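第四章 请愿书的创建、联署与提交

4.1 适用范围

本章适用于使用 Larneo 公众请愿平台向 Sotirham 市议会递交书面请愿的发起人、联署人及区域协调员。有关公共集会的通知与备案程序，请参阅第六章。

4.2 开始之前

发起人应当具备已通过住址核验的平台账户。住址位于 Wostcombe 选区以外的用户可以联署全市性议题，但不得发起仅涉及该选区的请愿。

一份请愿只能载明一项诉求。涉及公共卫生限制措施、宵禁或通行管制的请愿，应写明所针对的命令名称及其条款编号。

4.3 创建请愿

1. 登录后，在“我的事务”页选择“新建请愿”。

2. 填写标题。标题不得超过50个字符，不得包含在任官员的姓名。

3. 填写正文。正文以陈述事实和提出诉求为限，引用他人讲话时应注明出处及发表场合。

4. 选择受理机构。无法确定受理机构的，选择“由秘书处指定”，系统将自动转交请愿科。

5. 添加共同发起人。每份请愿最多可登记8名共同发起人，各人须在收到邀请后自行确认。

注意：正文一经公开即不能修改。如发现错误，应先撤回请愿，再以新编号重新提交，原有联署不予保留。

4.4 收集联署

1. 请愿公开后，系统生成专用链接及可打印的联署表。

2. 纸质联署表须使用平台生成的版本，每页均应印有请愿编号。手写编号的页面不计入有效联署。

3. 联署人应亲笔填写姓名、街道地址和签名。代签无效，但因身体原因无法书写者可由见证人代填，并在备注栏注明。

4. 纸质表格在录入之前应平放保存，不得折叠或装订，并与其他请愿的表格分开存放。

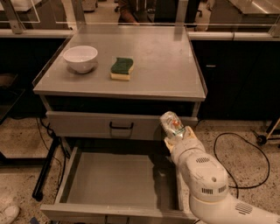
5. 录入时，逐页扫描并上传至“纸质联署”栏目。系统将比对选民登记资料，并标出重复条目。

6. 对标为“待核”的条目，协调员应与原表核对后选择“确认”或“剔除”。剔除时必须填写理由。

警告：联署人的地址属于受保护信息。不得将扫描件存放于个人设备，亦不得用于竞选宣传、募款或政党联络。违反者的账户将被停用。

4.5 正式提交

1. 有效联署达到300人时，“提交”按钮自动启用。

2. 核对摘要页所列的标题、诉求、受理机构及共同发起人名单。

3. 选择是否申请口头陈述。陈述人应为发起人或已确认的共同发起人，并须遵守议事厅的发言规则。

4. 选择“提交”。系统显示回执编号，同时将回执发送至发起人的登记邮箱。

注意：联署人数以截止当日下午五时的系统记录为准，其后收到的纸质表格不再录入。

4.6 状态说明

审查中：请愿科正在核查格式及管辖权。

已列入议程：请愿将在所示会期内宣读。11月会期的议程通常较满，请愿可能顺延至下一会期。

退回补正：发起人应按照退回通知所列事项补充材料，补正后无须重新收集联署。

不予受理：发起人可以向复核专员 Thandeka Ngcobo 书面申请复核，申请书应附回执编号。

4.7 常见错误代码

错误358：联署表编号与请愿编号不符。请确认扫描页是否属于本请愿，然后重新上传。如错误持续出现，请联系平台支持负责人 Balakrishnan Sastry，并提供出错页的页码。请勿在往来邮件中附上联署表原件或扫描件。

关于请愿公布后的答复期限及后续跟进，见第五章。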